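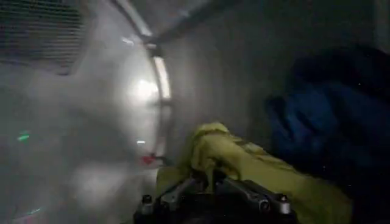
Getting old college kit ready for reunion weekend
Home / Alumni / Reunion / Household tips
Compiled by Domnica Tudose, alumni office

The November reunion brings a lot of scarves, rugby shirts and leavers' hoodies out of lofts. These tips come from former students who wrote in after the last newsletter, plus a few from the office.

Before you wash anything
Read the care label if it is still there. If it has faded away, treat the item as wool until you know better. Empty the pockets and turn everything inside out. Pin badges should come off – they leave rust marks that are very hard to shift.

Musty smells
Hang the item outdoors on a dry day, out of direct sun, and leave it until evening. If the smell is still there, soak cotton for an hour in cool water with a cup of white vinegar, then wash as normal. Don't mix vinegar with bleach.

College scarves
Most of the older ones are wool and will shrink in a hot wash. Use a basin of cool water and a small amount of wool detergent. Press the water through with your hands and don't rub. Roll the scarf in a towel to get the worst of the water out, then dry it flat. Striped scarves can bleed, so test a corner with a damp white cloth first.

Hoodies with printed names on the back
Wash at 30 degrees, inside out, and keep them out of the tumble dryer. If the lettering has gone tacky in storage, dust it lightly with talc before folding. Never iron straight on to the print. Put a sheet of baking paper over it and use a low setting.

Rommel Manalo adds that cracked lettering can't really be mended at home. He had his redone by a print shop and kept the old front panel for a cushion.

Gowns
If you hired yours, this doesn't apply. If you bought it, hang it in the bathroom while you run a hot shower and most of the creases will drop out. Anything left can be pressed through a clean tea towel. Wine on the sleeve is a job for the dry cleaner.

Moth holes
Small holes in knitwear can be darned from the back with matching yarn. Latrice Rosenthal puts hers in a sealed bag in the freezer for two weeks beforehand, in case there are still eggs in the wool. Vacuum the drawer or box it came out of, corners included, before anything goes back.

Packing for the weekend
Roll soft items and fold shirts with collars. Put shoes in a bag of their own. The guest rooms in halls have 4 hangers each, so bring more if you are sharing. There is an iron on every landing and a drying rack in the ground-floor laundry, open until 10pm.

Putting it all away again
Wash before storing, even if you only wore it for the parade. Marks you can't see now will turn yellow by next year. Cotton pillowcases are better than plastic bags for long storage. Write the contents on a luggage label and tie it to the outside.

Send your own tips to the alumni office and we will add them to this page before next year's reunion.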